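## Securing doors and windows at home

Most forced entries go through the weakest fixing, which is usually the strike plate. The plate supplied with a budget deadbolt is held by short screws that reach only the jamb. Replace them with 78 mm screws driven into the stud behind.

1. Open the door and remove one screw at a time.
2. Drill a pilot hole through the jamb into the stud.
3. Drive the long screw by hand for the last few turns. Overtightening pulls the jamb out of line and the bolt will bind.

Check the bolt throw while the door is open. Anything under 25 mm should be replaced.
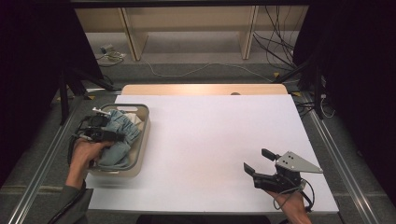
Sliding windows need a separate stop. Cut a length of dowel to sit in the lower track, 12 mm shorter than the clear opening so it can be lifted out from inside. Bedroom windows must still open quickly in a fire - do not screw the dowel down.

Outdoor sensor lights should be mounted out of easy reach and angled down. Set the timer to its shortest value, walk the path after dark, then adjust the range. Grey cable clips are less obvious than white ones on unpainted brick.

Graphite powder suits most pin tumbler cylinders. Oil collects grit. Treat each cylinder once a year; November works well, ahead of the holidays.

Isla Leckie, revised January 2020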